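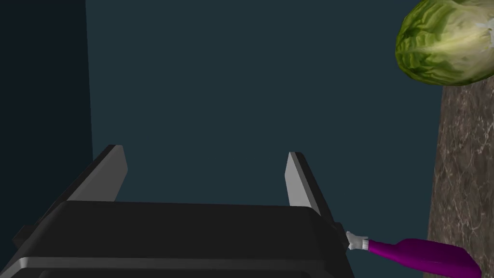
Cremilda Cavalcanti objected, in her written comments on the first draft, that a blocked condensate drain should not be counted as a fault of the air conditioner at all, as the cooling side of the unit may be in perfect order while water runs down the closet wall. The authors accept the distinction and have kept it throughout this section. A drain event is defined here as any service call in which the technician recorded standing water in the drain pan, water outside the pan, or an open float switch. Calls for weak cooling, noise, or ice on the indoor coil were set aside unless one of these three conditions was also recorded.

Figure 4. Simulated view from behind and slightly above a two-finger gripper.

4. Drain Maintenance in Closet-Mounted Air Handlers

4.1 Setting and equipment

The work was carried out at Ernel, a group of low apartment buildings in Janemel. Each apartment in the study has its own air handler, mounted upright in a hall closet, with the outdoor section on the roof. Water that forms on the indoor coil falls into a primary pan and leaves by gravity through a plastic pipe. The pipe has a trap close to the unit and a capped cleanout on the unit side of the trap. In the older buildings the pipes join a shared vertical drain on each floor. In the newer buildings each pipe runs to an outside wall and ends above a gravel strip.

The study group consisted of 57 apartments. Of these, 40 are in the older buildings and the rest are in the newer ones. All were occupied for the full cooling season. Apartments that changed tenants during the season were left out, as were those in which the air handler had been replaced within the past year. A new unit comes with a clean pan and often with a newly built trap, and including such units would have made the older drain lines look better than they are.

Every air handler was fitted with a Soltitz float switch in the primary pan before the season began. The switch stops the cooling call when water in the pan reaches a set height. Some units already had a float switch of another make, and these were removed so that all apartments would respond at the same water level. The old switches were found to be set at different heights, and in a few units the float rested against the side of the pan and could not rise freely. No record existed of when they had last been tested.

4.2 Maintenance methods

Three methods were compared. In the first, the technician removed the cleanout cap, poured clean water through the line, and confirmed that it ran out at the far end. In the second, the technician applied suction at the outlet with a wet vacuum, then flushed the line with clean water. In the third, the line was treated as in the second method and a slow-release tablet was placed in the pan. The tablet was of the kind sold for this purpose and was used as directed on its label.

Methods were assigned by drain line and not by apartment in the older buildings. This was necessary because several apartments share one vertical drain, and suction applied at the bottom affects all of them. It does mean that the groups are not fully independent of location. Apartments on the same vertical line also tend to face the same direction and to run for similar hours, and the reader should keep this in mind when comparing the methods.

All service was carried out by Mazza under the existing contract for the buildings. The technicians used a written form with fields for the condition of the pan, the color and texture of any material removed, whether the trap held water on arrival, and whether the pipe was properly supported along its visible length. Kátia Brandão trained the technicians in the use of the form and reviewed the first forms returned from each building. Several were sent back because the field for the trap had been left empty. After this early correction the forms were filled out with few gaps.

Tenants were told that a technician would enter the closet and were asked to keep it clear. They were not told which method had been assigned. It would have been hard to hide the use of a wet vacuum from anyone at home at the time, and no attempt was made to do so.

4.3 Findings

During the season, 16 apartments had at least one drain event. Most of these were in the older buildings. The material removed from the lines was usually a soft gray or brown growth, thickest at the trap and at the first turn after it. Beyond that point the lines were mostly clear, except where the pipe had sagged between supports and a low section held water. In such places the growth was found again, sometimes well past the trap.

Flushing with clean water alone gave the weakest result. Water poured in at the cleanout often ran freely even when a fair amount of growth was still in the pipe, and the technician had no means of knowing this from the closet. Lines that had been passed as clear under this method appeared among the drain events later in the same season. Suction at the outlet removed more material, and lines treated this way were less likely to block again. The addition of the tablet showed no clear further benefit in lines that were well sloped. In lines with a low section there was some sign of a benefit, but the group was too small to support a firm statement.

The slope and support of the pipe mattered more than the authors had expected when the work was planned. Pipes that had been rehung during earlier repairs performed well under all three methods. Pipes that sagged performed poorly under all three. Ismael Brandão has suggested that the order of work should therefore be reversed, with pipe supports inspected first and the choice of cleaning method left until that has been done. The findings agree with this suggestion, although the study was not designed to test it.

A separate matter is the dry trap. Where an air handler draws air across the coil, a trap that has lost its water allows air to be pulled in through the drain pipe, and this can hold water back in the pan while the fan is running. When the fan stops, the pan drains. A technician who arrives after the unit has been switched off may then find nothing wrong. Several early service calls at Ernel had been closed in this way, with the note that the drain was working on arrival. The service form was changed to require a second look at the pan with the fan on, and the authors recommend this step for any unit of the same layout.

4.4 Float switch behavior

The float switches stopped cooling in every drain event in which they were found open, and no water reached the floor in those apartments. In the remaining events, water had left the pan through a cracked corner or along the outside of the pipe fitting, and so never reached the height at which the switch opens. A float switch in the primary pan gives no protection against a leak of this kind. Where the closet floor stands above finished living space, a secondary pan with its own switch would be the better arrangement.

Tenants did not always connect the loss of cooling with the drain. The thermostat display remained lit and the fan in some units continued to run, so the usual complaint was that the unit was blowing warm air. In June, before this pattern was understood, calls of this type were sent to the technician as possible refrigerant faults, and time was spent attaching gauges before the pan was inspected. Ademir Trindade revised the call script so that the tenant is asked whether water can be seen at the base of the unit, and the technician now looks at the pan before anything else is opened.

4.5 Cost to the building owner

A planned drain visit using suction was billed at 200 per building entrance, in local currency, whatever the number of apartments served from that entrance. An unplanned visit was billed by the hour and also carried a travel charge. The planned visit is plainly the cheaper of the two when several apartments share an entrance. In the newer buildings, where fewer apartments are reached from each entrance, the advantage is smaller and depends on how often the lines block. Repairs to walls and floors were paid from a different account and are not included — a full comparison would have to add them, and would favor planned work more strongly.

4.6 Limits of the study

The study covers one cooling season in one place, and the cooling season was a humid one. Drier regions produce less condensate, and growth in the pipe may be slower there or may take a different form. The condition of the indoor air filter was noted on the service form but not controlled, and dust that passes a poorly fitted filter is a likely source of material in the pan. Tainá Bastos has begun to sort the forms by filter condition, and that work will be reported separately. The service records used in this section were closed on 29 Jan 2019, and calls entered after that date have not been considered.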